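# Costerholm: two-handed tabletop recordings with home-built grippers

Last updated: April

Costerholm is a small set of recordings made with a pair of hand-held grippers that we put together in a shared workshop. You hold one in each hand, pick things up, put them down somewhere else, and the cameras and marker cubes give you enough to work out where both hands were the whole time. It has been tremendous fun to build (far more than the soldering would suggest) and we'd love to see what other people get out of it!

## What you get

- 184 recordings, sorted into 7 tasks
- one folder per recording, with a video from each gripper and a head-height video
- a text file of gripper poses and finger openings
- the calibration for each session
- notes.txt, where we wrote down anything odd, so please do read it

The tasks are all small tabletop jobs: move a roll of tape, slide something to the edge and lift it, pass an object from left to right, that sort of thing. Most recordings last roughly 69 seconds. The passing ones run longer because we are slow at passing.

## The grippers

Both bodies are printed, and the fingers are printed separately so that you can swap a worn one without stripping the whole thing down. The design went through a great many versions under the working name Griltumis, and that name still turns up in the file headers. The wide lens sits back behind the fingers and sees nearly everything, including a fair bit of the tool itself. Please don't crop that away before you've tried training with it. The finger pads are the best clue to how open the gripper is, and our own first attempts went much better once we left them in.
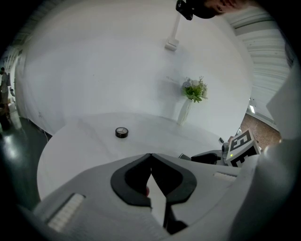
Gripper view: finger pads in front, roll of black tape and vase on the round white table.

Lens correction is left to you. We store the fisheye video untouched, black corners and all, and the script undistort.py will flatten it with the session calibration if your code wants straight lines. Expect to lose a good slice of the outer view when you do.

## Marker cubes

Each gripper carries a white cube with black-and-white square markers on it. Left and right use different marker numbers, listed in cubes.yaml, and you must not mix them up! We did, for an entire evening, and every handover came out as a mirror image.

The cubes are tracked from the head-height view. Tracking drops out when a wrist rolls too far and the marker faces turn away. Short gaps are filled in and flagged with a 1 in the last column of the pose file. Long gaps are left empty. If you'd like only the clean stuff, 86 recordings have no gaps in them at all and are listed in clean.txt.

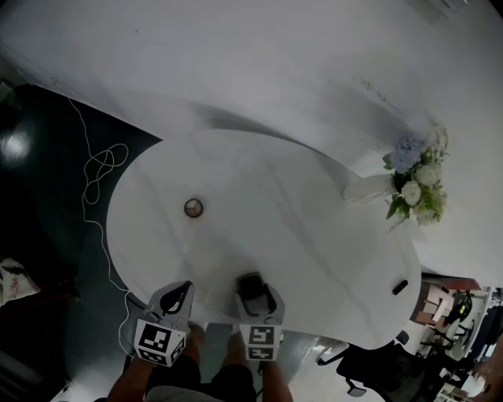 Keep your forearms low and let the grippers come in from the near edge, and you'll get good poses for nearly the whole recording. Reaching right across is where it gets scrappy. We kept those recordings anyway, as a model that only ever sees tidy reaches is going to struggle on anybody's real kitchen table.

## Using it

Run load.py with a recording folder and it gives you matched video and pose rows. Times are in seconds from the start of the recording. Positions are in metres, measured from a corner of the table area that we fixed during calibration. A finger opening of 0 is shut and 1 is as wide as it goes.

The Kostiuk loader reads the older layout and still works, but it ignores the gap flags, so use the new one if you can.

## Known problems

- The left and right videos can drift apart by a frame or two in long recordings. sync.py fixes most of it.
- Pale objects on a pale table are hard to pick out, even for us.
- Finger openings from the early sessions are a little jumpy. A new spring cured it, and the later sessions are lovely and smooth.
- Bits of the room and the people in it do get into the videos. Everybody recorded agreed to be in the set, but please don't try to work out who they are.

## Printing your own

The part files are in the folder called idirari, which is also the name of the workshop. Print the fingers slowly, and print spares. If you change the shape of the cube mount, measure the new offset and put it in cubes.yaml before recording anything. Improvements are very welcome, above all to the trigger, which still pinches.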